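Orard Handheld Gripper Recordings, release 4
README and known faults

Please read the section on pose jumps before training on this release. Release 3 and earlier carry the same fault without the flags.

Contents

Each recording is one folder with a video file, a pose track, a jaw-opening track and a small text file of session notes. The pose track gives the position of the gripper body in meters and its rotation as a quaternion, in the room coordinates set at the start of the session. Jaw opening is in millimeters. Timestamps are in microseconds and share one clock across all files in a folder.

The tasks are household ones: picking up, moving, handing over, and putting away. Operators hold the gripper in one hand. Starting and ending positions are not standardized.

Known fault: pose jumps

In 18 recordings the pose track moves by more than the operator's arm could have moved. The largest step between neighboring samples is 14 cm. The video shows no matching motion, and the jaw track is normal. After a jump the track stays internally consistent but offset, so a filter that looks only at velocity spikes will remove one sample and leave the rest wrong.

The fault was found in May by Folasade Edet during replay on the Plernden arm. The arm followed the recorded track, reached the jump, and drove the wrist toward the table edge at full commanded speed. The force limit tripped and the arm stopped. There was no injury. One finger pad was torn and the wrist mount was bent.

Cause

The tracker estimates pose from the wide-angle video and the inertial sensor. When the gripper is tipped back, the ceiling takes up much of the view. Repeated structure up there gives feature matches that are equally good one panel over, and the tracker sometimes accepts the wrong one. Volkan Dönmez reproduced the error by replaying the raw video with inertial weighting reduced, and removed it in 14 of the 18 recordings by masking the upper part of the view. The remaining four are not fixed.

A loose cable was suspected first. The clock logs rule this out – there are no dropped samples in any of the affected folders.

Flags in this release

pose_ok: 1 if no jump was found, 0 if one was found and not repaired.
pose_fixed: 1 if the track was recomputed with the mask.
jump_index: sample number of the first jump, or -1.

Recomputed tracks replace the originals. The originals are kept under pose_old for comparison and should not be sent to hardware.

Replay on hardware

Do not replay any recording with pose_ok set to 0. For all others, run the step check in tools/check_steps first and cap tool speed in the arm controller, outside the replay script. The replay script in release 3 had its own speed cap, but it was applied before interpolation and did not act on the jump. Keep people out of reach of the arm and keep a hand on the stop button.

Open items

The mask is a fixed shape and does not follow gripper tilt. Snežana Karagiannis is testing a version that does. Operator notes on lighting are missing for 6 sessions.
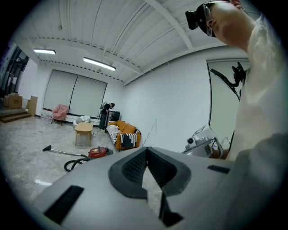 Pose error depends on the room as much as on the motion, and any site adding recordings should check its own room before a full session. Parallel ribbed panels overhead, as on this white ceiling, are the pattern to look for. A glossy floor that throws back the light fixtures needs a separate check, as reflections move with the viewpoint and can be taken for fixed points. Send check results and the raw video to Mateja Pavlović, with the tracker version in the subject line.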